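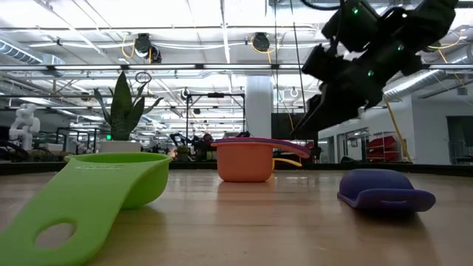
I put off writing up the Provader gripper for most of the summer, partly out of laziness and partly because I kept changing my mind about it. I've had it on the bench arm since August, swapped back and forth with the older Festow jaws that everybody in our shop learned on, and I think I've finally dropped enough kitchenware to have an opinion worth sharing. Measuring cups are my favorite test, if you haven't tried them. They're cheap, they come in colors a camera can tell apart, and one cup can be three different problems depending on how it landed. The purple one upside down wants a grab at the handle or a very patient pinch at the rim, the green one sitting upright is about as friendly as it gets, and the magenta one nested on top of the orange is where most grippers embarrass themselves, mine included.

## What you get

The Provader is a two-finger electric gripper with narrow, tapering fingers. In the box you get the gripper, a mounting plate, a set of spare finger pads, a cable that is a little shorter than I would like, and a folded sheet of instructions that somebody clearly wrote in a hurry. The mounting plate fit our arm the first time. Güler makes a longer cable with the same connector and I ended up buying one, so do add that to your budget if your arm has any reach to it at all. With the stock cable I had a tight bend at the wrist that made me wince every time the last joint rolled over.

Setup took me an afternoon, and a good part of that was coffee. The software finds the gripper, asks you to open and close it, and then wants you to type in the finger length by hand. Measure twice here! I was off by 2 mm on my first go and spent a silly amount of time blaming the camera calibration, re-shooting the checkerboard, and muttering at the ceiling before I thought to put a ruler on the fingers.

## How I tried it

Nothing fancy. I scattered the cups on the table, let the camera pick a grasp, and had the arm lift each one and set it in a tray. If the cup made it to the tray, that was a success. If it fell, slid away, or came up with a friend attached, that was a miss. I did 40 tries with each gripper on the nested cups alone, where the goal was to take the top one and leave the bottom one where it was.

| Gripper | Tries | Top cup only |
|---|---|---|
| Provader | 40 | 23 |
| Festow | 40 | 7 |

I know 23 out of 40 doesn't sound like anything to brag about. Please go try it before you laugh. The two handles sit so close together that the Festow jaws, being blunt and rather wide at the tip, nearly always took hold of both or pushed the whole stack across the table. The Provader's thinner fingers can get in from above, catch the handle of the top cup near its end, and ease it up. When it missed, it was mostly because the camera had guessed the handle a hair too low.

On single upright cups I honestly couldn't find much to separate them, so I stopped keeping score. Both will pinch a rim all day long. The upside-down cups went to the Provader again, though by less than I expected. A domed base gives you nothing to hold, so it all comes down to getting hold of a handle that sits low to the table, and for that you have to bring the fingers down very close to the wood. I set a floor in the controller and crept down to it slowly over several evenings, and I'd suggest you do the same unless you enjoy sanding out scratches.

## About the camera

My friend Ronja Wikström talked me into testing with two different camera positions, and I'm glad she did, even though it doubled the work. With the camera looking straight down, the nested pair just looks like one cup with a slightly odd rim, and the depth reading isn't good enough to argue. From the side and a bit above, you can see the upper handle standing clear of the lower one, and the grasp guesses get noticeably better. The numbers in the table are all from the side position, for both grippers, to keep it fair.

Glare is the other thing. A shiny tabletop under strip lights gives you a soft copy of every cup, and early on the arm went quite confidently for a reflection. Turning the exposure down helped a lot. A sheet of matte paper would help more, but I like the table and I'm stubborn.

## The controller

I ran everything from a Zanon controller, which has its own quirks that I won't pin on the gripper. The force setting on the Provader is a slider from gentle to firm with no units on it anywhere, and this is my biggest complaint. Gentle is lovely on thin plastic. Firm bent a handle. What lies between those two I had to find by feel, and then I wrote the slider position on a strip of tape so I wouldn't lose it again. The Festow lets you type in a real number and remembers it after a power cycle, and I missed that more than I thought I would.

It's also louder than the Festow when it closes, a sort of chirp. My dog left the room the first night and has since made peace with it.

## Would I buy it again?

Yes, for small, thin, awkward things. If your day is mostly boxes and bottles, keep the blunt jaws you already have, they're sturdier and I've never once worried about bending them. The pads on the Provader are starting to look shiny at the tips and I'm already on the spare set, so I'll come back and add a note when I know what replacements cost and how long they take to arrive. I'd also like to try the measuring spoons next. I made one attempt with the smallest one and it shot off the table and under the bench, where I believe it still is.

Written Oct 1, 2022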